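About Jomthorpe

Hi, I'm Raluca Vlad, and I run Jomthorpe with my old bandmate Nataša Mladenović. We're a small record label and music school under one roof, and we've been at it for seven years. We put out singles, the odd album, and a lot of lyric videos made on very little money.

It started because Nataša had a song called "Gurnel" that she couldn't get anyone to release. We pressed it ourselves, mailed every copy from my kitchen, and got such nice letters back that we did another one in March. Then a third!
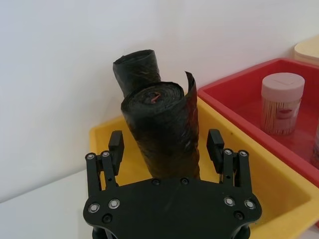 Close-up, black bars and bolts

These days we look after four acts. Aseck are the loud ones (two drummers, no apologies), and Bošković is a solo piano project that's much quieter and sells better than all the rest put together, which still makes Nataša laugh. We sign people slowly. If we like your demo we'll ask you to come play for us, have some soup, and talk about what you want the record to sound like. You keep your masters. We've never done it any other way.

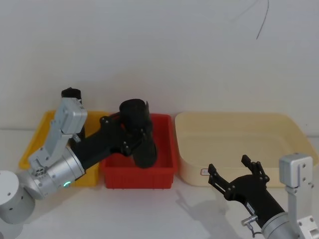
Yellow, red and beige on the white tabletop

The school side grew out of the label. Our singers kept asking for help with writing, and then their friends asked too, so now we teach songwriting, home recording and basic mixing to up to 146 students a year. Classes are small and a bit noisy. You don't need to read music — I barely do — and we have guitars you can borrow if yours is in bad shape or you haven't bought one yet.

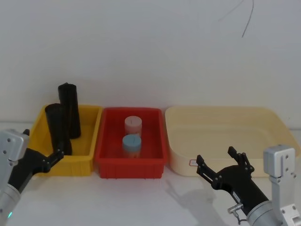

The yellow bin, with its two neighbors

Nataša teaches the recording classes and mixes nearly everything we put out. I do the writing classes, the contracts, the emails and most of the worrying. We both answer the phone, so if you call and hear someone tuning a bass in the background, you've got the right number.
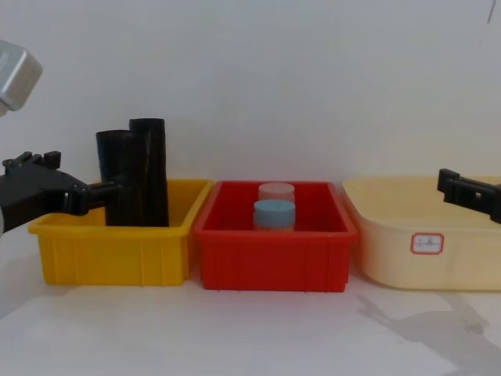

Our next release is the new Aseck single, out 16th May, and I'm so excited about it I've been playing it in the car on repeat. The band wanted bold, simple colors for the sleeve, and we went back and forth on that for ages. We ended up with a bright yellow, a red and a soft cream side by side, same order as the three containers along the back of the table up there, and I love it. The B-side is a slow one, recorded live in one take with the chairs creaking.

If you'd like to send us a demo, send two songs and a few lines about yourself. We listen to all of them, usually over lunch, and we write back even when it's a no. For classes, just ask for the new schedule and tell us what you play.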